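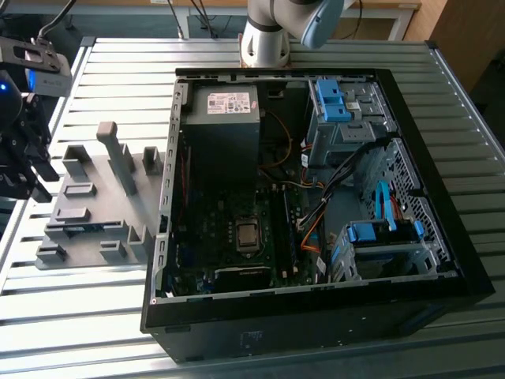 Desktop tower with its side panel off, power supply at upper left.

Nadar mobile app: progress report to the Arley fund
25th June

Summary

Version 2 of the Nadar app went to testers at the start of the period and the second update to it is now ready. The work is on schedule apart from the offline maps, which have slipped into the next period. Spending is within the agreed budget and we are not asking for any change to it.

Work done since the last report

The first release of version 2 had three faults that needed quick attention. The app closed without warning on older tablets when a form held more than 10 attachments. Notifications arrived twice on some phones. The sign-in screen did not remember the chosen language. The first two are fixed in the update. The language fault is fixed on phones but still shows up on tablets when the device is turned sideways during sign-in, and we expect to close it in the next build.

Testers sent in 218 reports through the feedback form. Of these, 117 were duplicates or described the notification fault, so they were closed together. The rest have been read and sorted. A good number ask for a darker display setting, which was not in the original plan. Astau, who look after the design, have drawn up a version of it and think it can be added without moving other work.

The update is smaller to download than the one it replaces. Most of the saving comes from removing the old icon sets, which had been left in by mistake. 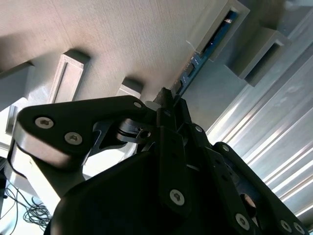

Black gripper with its fingertips pointing upward, close to a blue circuit board.

Offline maps

This is the part that is behind. The map supplier changed the way its files are packed, and our import step no longer reads them. Brasosach have written a replacement and it works with the smaller areas. With the largest area the import stops part way and has to be started again by hand. We have asked for the offline maps to be left out of the coming update and shipped in the one after – the alternative was to hold back the notification fix, and testers have waited long enough for that.

Release notes and support

Several testers said the notes for the first release did not tell them enough. The new notes list each fix separately and say which devices it applies to. The help pages have been brought into line, except for the section on moving an account to a new phone, where the screenshots are still from version 1.

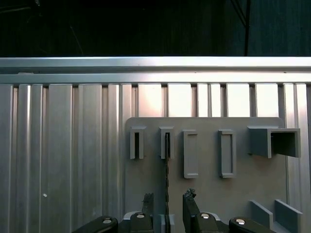
Support for the oldest system version will end with the release that carries the maps. People still using it will see a message in the app beforehand and can stay on the current version, though it will get no further fixes.

Next period

Close the tablet sign-in fault.
Finish the import for the largest map area and send it to testers.
Add the darker display setting.
Replace the old screenshots in the help pages.

The next report will include the map test results and a revised release plan.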